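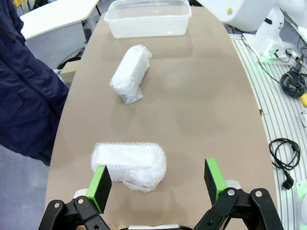
Feb 3, 2022
Workshop notebook, Werard handling cell
Entered by: Estrella Ibarra
Demonstration for visitors from Gristance

Purpose. To show the visitors the packing task in its present form: wrapped blocks are picked from the tan table and placed in the clear container at the far end. The delegation was received by Vilhjálmur Sveinbjörnsson, who gave the safety briefing and remained at the stop button throughout.

Setup. Two blocks in bubble wrap, one near and one farther up the table at a diagonal. Container open and empty at the start. Gripper fully open before the first approach. Grip force limit left at the May value. Cycle counter read 3,733 before the first run.

Run 1. Near block first. The fingers closed on the ends of the block and the lift was clean. Placement in the container was acceptable, although the block came to rest against the side wall and left little room for the second.

Run 2. Diagonal block. The first attempt was stopped by V.S. when one finger came down on the twisted tail of wrap. The wrist angle was corrected by hand and the pick was repeated without fault. Loose wrap remains the main cause of stops in this task. Of the last 400 practice picks, 73 were stopped for this reason, and the visitors were given that figure.

Questions received. The visitors asked whether the blocks could be presented without loose ends. Reply: the wrapping is done by hand at Jorkodeo and no change is planned there. They also asked whether the finger pads mark the wrap. No marks were found on either block after the runs, but we have no record over a longer period and said so.

Actions.
V.S. to add a check for loose wrap before the fingers descend.
E.I. to move the container target so that the first block is placed nearer the center.
Cables on the equipment platform to be tied back before the Sung visit.
Copy of the run log to be sent to Gristance once the stop in run 2 has been annotated.

Cell powered down and key returned to the cabinet. Counter not read at close; to be entered tomorrow.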